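Release height in the bowl task

The policy kept letting go too early. In November I trained it on 126 demonstrations of putting a block into a wooden bowl, and I went through the logs again this week. Most of the failures came down to one number, the height of the fingertips when they open. 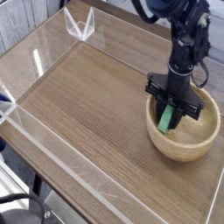

Posted by Murray Vachon on Fri 7 February

The old setup treated the gripper as open or closed, one value per step. The new one, which I've been calling Mutis, predicts a finger height along with it and won't open until the arm gets there. Everything else is the same – same bowl, same arm, same cameras.

I ran 185 trials with each. The old policy dropped the block high 59 times. With Mutis it was 13, and most of those were starts where the bowl sat close to a panel. I don't have a good fix for those yet.

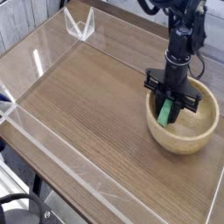
Zevach Manipulation Group

Going that deep has a cost. The fingers have to fit between the walls of the bowl with the block still in them, and if the block is tilted, its low corner gets near the floor before the height target is met. I added a force limit for that. It stops the descent and opens the fingers where they are.

Next I want to try a narrower bowl, and then a soft object in place of the block. The training code still needs a cleanup before I share it – the config files are a mess.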